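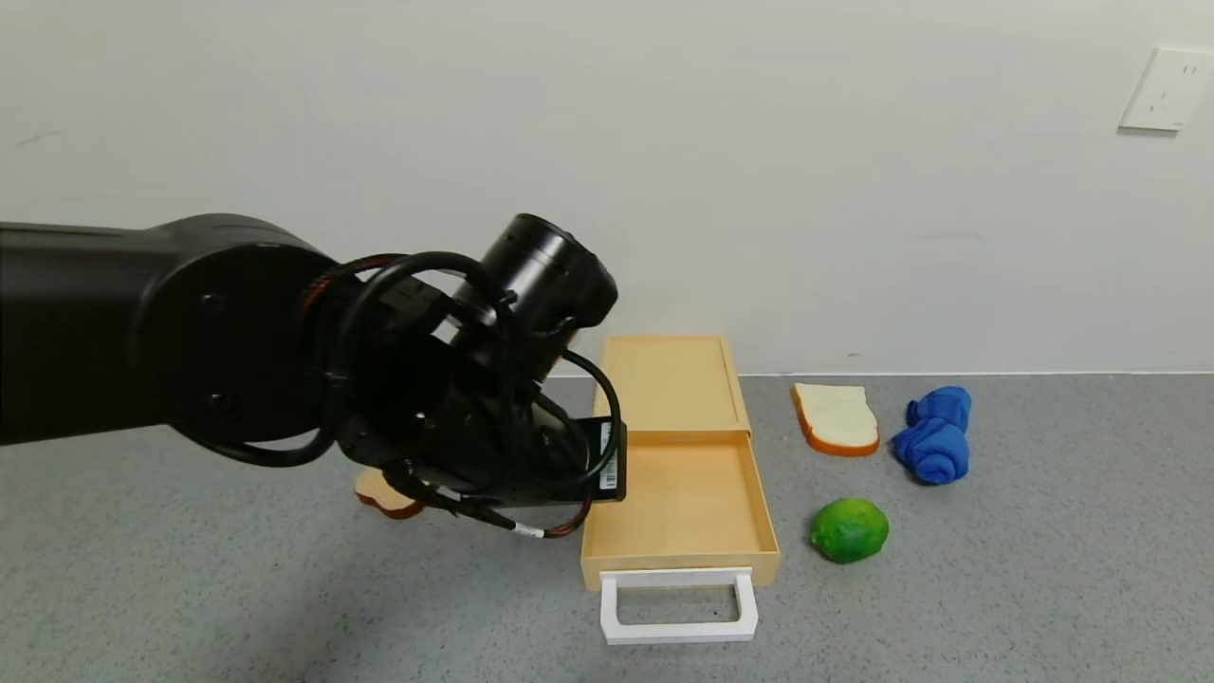 How to do a patch test before a brow tint

Do this 48 hours ahead. Clients will tell you they've "had it done heaps of times", usually at some salon in Skostside that closed. Test them anyway.

Clean a spot behind the ear, a bit smaller than a five-cent piece. Mix the tint and developer exactly as you would for the real thing, dab on a thin layer and leave it for 2 minutes. Wipe it off with damp cotton.

Write down the time, the shade and the batch number. At Gistisbridge we use a card, and Modupe Wike's handwriting is a separate training module.

Any redness, itching or swelling before the appointment means no tint. Offer a wax and shape instead, 30 minutes, same colour brows they walked in with.

Redo the test if you change brands, or after six months.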